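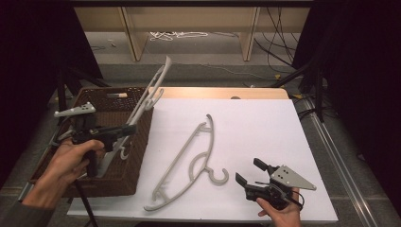
Von der Kinderredaktion Senden, im Januar

Wie lernt ein Roboter, einen Kleiderbügel anzufassen?

Ein Kleiderbügel ist für dich ein einfaches Ding. Du nimmst ihn, hängst deine Jacke darüber und denkst nicht weiter nach. Für einen Roboter ist ein Bügel schwierig. Er ist dünn und krumm, hat einen Haken und liegt fast nie so da wie beim letzten Mal. Außerdem verhakt er sich gern mit anderen Bügeln.

In der Werkstatt Pirnora werden deshalb Greifer ausprobiert. Ein Greifer ist die Hand eines Roboters. Die meisten haben keine fünf Finger wie wir. Oft reichen 2 Finger, die auf- und zugehen wie eine Zange. Man nennt sie auch Backen.

Zum Ausprobieren braucht man noch keinen ganzen Roboter. Ein Mensch nimmt in jede Hand einen Greifer mit Griff und arbeitet damit am Tisch. Ein Greifer hält den grauen Bügel am Korb, der andere ist offen. So merkt man schnell, was mit zwei Backen geht und was nicht. Vom Tisch aufheben ist zum Beispiel schwerer als aus der Luft abnehmen, denn die Backen müssen auf beiden Seiten an den Bügel herankommen.

Bei Pirnora heißt der Versuch Clollora. Die Aufgabe ist immer gleich: Bügel greifen, anheben, in den Korb legen. Jeder Greifer kommt 11 Mal dran. Danach wird aufgeschrieben, wie oft der Bügel heruntergefallen ist und wie oft er sich verdreht hat. Dann werden die Finger getauscht und alles beginnt von vorn.

Bei den Fingern gibt es nämlich große Unterschiede. Glatte Finger lassen sich leicht sauber machen, aber dünnes Plastik rutscht zwischen ihnen weg. Weiche Finger halten besser, nutzen sich aber schneller ab. Breite Finger treffen den Bügel leichter. In einem vollen Korb stoßen sie dafür überall an.

Auch der Platz für die Kamera will überlegt sein. Sitzt sie weit oben, sieht sie den ganzen Tisch, doch die Hände sind manchmal im Weg. Sitzt sie direkt am Greifer, hat sie die Finger immer im Blick. Dafür verdecken die Finger einen Teil von dem, was dahinter liegt. 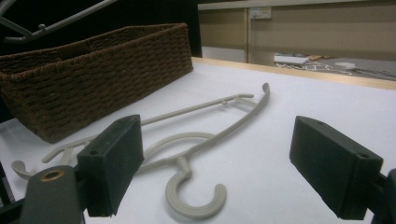
Warum nimmt man nicht einfach eine Roboterhand mit fünf Fingern?
Eine solche Hand hat viele Gelenke, und jedes davon muss gesteuert werden. Das kostet mehr Geld, und es kann mehr kaputtgehen. Für viele Aufgaben genügen zwei Finger.

Probier es selbst aus: Nimm in jede Hand eine Grillzange und lege einen Bügel vor dich auf den Tisch. Hebe ihn mit der einen Zange hoch, gib ihn an die andere weiter und lege ihn in eine Kiste. Mit dem Haken nach oben geht es anders als mit dem Haken nach unten. Schreib auf, wie oft er dir bei 5 Versuchen herunterfällt.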